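How to dry apricots at home without a dehydrator

I came to apricot drying by way of one overloaded tree and a neighbourhood that had stopped answering the door when I turned up with a bucket. If you've got fruit, an oven and a free day, you're set.

Pick fruit that's ripe but still firm. Soft ones go to jam at our place. I grow Nundell, which is a bit tart fresh and dries beautifully, but the Kırmızıgül I bought at the Drunemstead market last year were even better (pricey though!).

Wash them, run a knife around the seam, twist and flick out the stone. Then comes the fun bit – push the skin side up with your thumbs so each half turns inside out like a little cup. Old-timers call it popping the backs, and it really does speed things up.

For colour, soak the halves for 20 minutes in a litre of cold water with the juice of two lemons. Skip it if you don't mind them going brown. I usually don't bother for the ones headed into muesli.

Pat dry and lay them cut side up on racks, not touching. Set the oven as low as it goes, mine's 60 degrees, and prop the door open with a wooden spoon. They'll want ten to 14 hours, and I swap the racks top to bottom whenever I remember. You're after leathery and bendy, with no juice when you squeeze one.

Cool them completely before they go near a jar, then shake the jar daily for a week. Any fogging on the glass means back in the oven. I started with 1,000 grams of halves last time and ended up with 238 grams dried, so don't go buying huge jars. 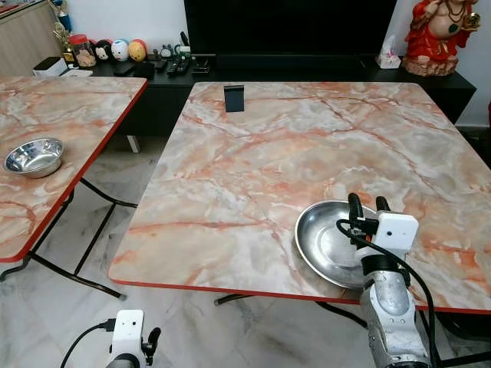
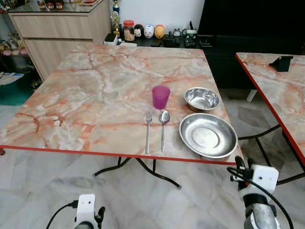
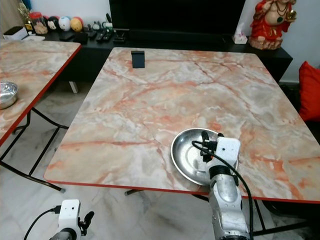 Sorting is the last job, and I always put it off. Tip the cooled apricots out a handful at a time and pull any that still feel squishy in the middle, as one damp bit can spoil the lot. A wide, shallow stainless steel plate like the one in all three photos is my pick for this, with the curved rim to keep the fruit from skating off. Good ones go straight in the jar, squishy ones back on the rack for another hour or two – and a few always go in the cook.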